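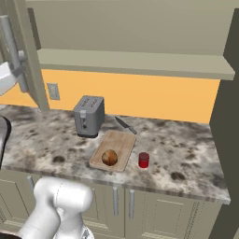 Simulated kitchen counter with toaster, cutting board and bread roll

Simulator or real arm for an open day?

Our lab at Treloar has an open day in October and I have a 20 minute slot for each group. Last year we ran the real arm and spent half of each slot resetting the counter. This year I want to show the kitchen in simulation on the big screen, with the roll on the cutting board as the object to pick up. Will visitors feel shortchanged? Groups are up to 40 people, mostly families.
Imke Nolte

jaltwood_232
We did both at the Jaltwood visitor day. Simulation first, then one short run on the real arm. Resetting the simulated counter takes one key press, so you can let kids choose the next object. Start with the roll. A knife lying flat is a hard grasp and you don't want your first try to be a miss. Say at the start that it is rendered, or you will get asked by every group. Also check the projector beforehand. Ours made the wall so bright that the bread was hard to see from the back row.

Vudden
just do the sim. people like the toaster

lanudham ops
Agree with the first answer, but keep 2 recorded runs on the laptop. Our simulator froze in the second group and we had nothing else to put up. If you do bring the real arm, tape off the floor before the doors open.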